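4.2 Recolha de demonstrações para a tarefa das bolas

Esta secção aplica-se ao método Milix, versão de agosto de 2022. A calibração do punho (secção 3) deve estar concluída.

1. Estenda o tapete quadriculado e alise as dobras.
2. Coloque a caixa de plástico sobre o tapete, à direita da garra.
3. Pouse 2 bolas brancas no tapete, fora da caixa.
4. Feche os dedos da garra e leve o braço à posição inicial.
5. Inicie a gravação no Funia – a luz do teto deve manter-se igual em toda a série.

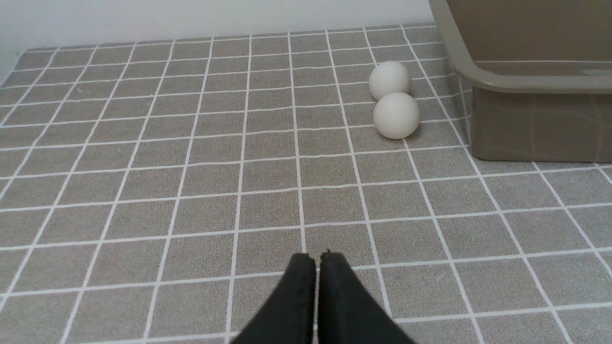
Quantas demonstrações são precisas para treinar a política?
Com 30 obtém-se um modelo utilizável; no ensaio Trillidmont foram usadas 800, com mudança da posição das bolas a cada 5 gravações.

6. Conduza a garra até à primeira bola, agarre-a e largue-a dentro da caixa. Repita com a segunda.
7. Pare a gravação e marque o episódio como válido ou falhado.

Nota: guarde também os episódios falhados. O Worku usa-os na avaliação, mas não no treino.

Cuidado: não encoste as pontas dos dedos ao tapete com o braço em movimento. Em caso de contacto – mesmo ligeiro – pare o braço e repita a calibração.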